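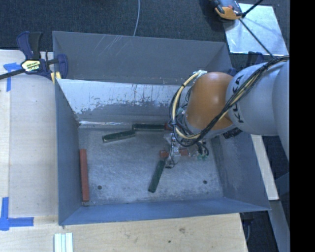
**How many bars can I load for a first run?** Start with a handful of mixed lengths, spread over the floor of the bin, and add more once the cell is clearing them at a steady pace.

## 4. Setting Up the Bin and Running Your First Picks

By this point the Rono controller is powered, the arm is mounted, and the Winex gripper has passed its open-and-close check in Section 3. Now comes the part we love: teaching the cell where the bin is and letting it go to work! Set aside a morning for it the first time. The second time you'll probably be done before your coffee gets cold.

You will need:

- the metal bin, empty and wiped out
- two bar clamps
- blue tape
- the practice bars from the Zarei starter box
- the teach pendant

### 4.1 Fix the bin in place

1. Put the bin on a flat surface inside the arm's reach. Leave at least 400 mm of clear space above the rim.
2. Push it up against your stop or straightedge, then clamp it. Choose clamp points well away from the side the arm comes in from.
3. Try to rock the bin with both hands. If it shifts at all, tighten the clamps and try again.
4. Tape the work surface wherever you want a reference mark. A simple T or L shape is plenty, and it makes it so much easier to put the bin back after cleaning.

> **Note:** Scratches and scuffs on the bin floor are fine. The vision setup handles worn gray metal very well, and we prefer it to a shiny new bin, which can throw glare back at the camera.

### 4.2 Dress the cables

The cable bundle has to follow the arm through every pose, including the steep ones it uses to reach into corners. Give it a generous loop around the wrist joint.

1. Move the arm by hand control to its lowest pick pose.
2. Feed the bundle along the last link and let it form one open loop beside the wrist.
3. Zip-tie the bundle along its length. Snug is good; don't crush the air line.
4. Turn the wrist slowly to both ends of its travel and watch the loop the whole way.
5. Trim the tails of the ties flush.

> **Caution:** Stop right away if the loop touches the rim of the bin. A bundle that catches under load can pull the connector off the gripper.

### 4.3 Teach the bin

1. On the pendant, open **Bin > New** and give the bin a name.
2. Touch the gripper tip to the floor at the 3 points shown on the pendant, pressing **Store** after each one.
3. Touch the top of each wall when asked.
4. Set the wall margin. The default is 7 mm, and it suits most straight-sided bins. Bins with sloping inner panels like a wider margin, so raise it a step at a time.
5. Press **Check**. The arm traces the inside of the bin at low speed. Keep your finger on the stop button.

### 4.4 First picks

1. Lay the bars in by hand. Mix the colors, and let a bar or two rest against a wall. Those are the tricky ones, and they are great fun to watch.
2. Step out of the cell and close the gate.
3. Set speed to **Low** and press **Run**.
4. Let the arm work through the whole load, then look at the log under **Runs > Last**.

If you see error 875, the gripper closed on nothing. Open **Gripper > Depth**, lower the value by one step, and run again. When the error only comes up for bars lying along a wall, leave the depth alone and go back to the wall margin in 4.3.

Once a full load clears without an error, go up to **Medium**. Beat Kofler, who wrote the pick planner, likes to stay there for a full shift before trying **High**, and we think that's a good habit (it's tempting to jump ahead, we know).

> **Caution:** Never reach into the bin while the arm is paused. Pause holds the arm's position with the motors live. Use **Stop**, wait for the lamp to go out, then open the gate.

### 4.5 Save your work

Press **Save > All** and copy the file to the memory stick taped inside the controller door. The Nurnton support desk will ask for this file if you call, along with the software version on the pendant's start screen.

Changing to round parts or tubes? Go to Section 5 for the curved fingertips. For flat bars in other sizes, stay with the fingertips you have and run 4.4 again with the new load.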